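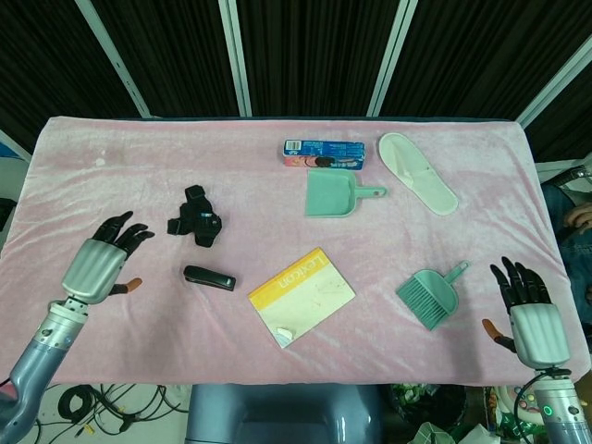
Home News Minutes Allotments Contact

2 min read

Trirkwood Allotment Society, June meeting

I said I'd take the minutes again, so blame me for the spelling. We started at 7.30 with Kanchan Tyagi in the chair and four apologies, mostly holidays.

Water first, as ever. The bill came in at £232, up on last year, and the Domański plot still has that dripping tap (I've got a washer in the shed and will pop round on Monday).

Next, the new path. Basovix have quoted £3,000 for gravel and edging, which made a few people gasp! Kanchan will ask if they'd do just the stretch by the gate - that's the bit that floods.

We've got 8 names on the waiting list. Agreed to split plot nine in two if the tenant really is giving it up. I'm to write to him nicely.

Seed swap went well, lots of beans, hardly any leeks. Someone left a blue flask behind, it's in my kitchen.

Any other business: bonfires, again. No change to the rules. Closed at 8.50.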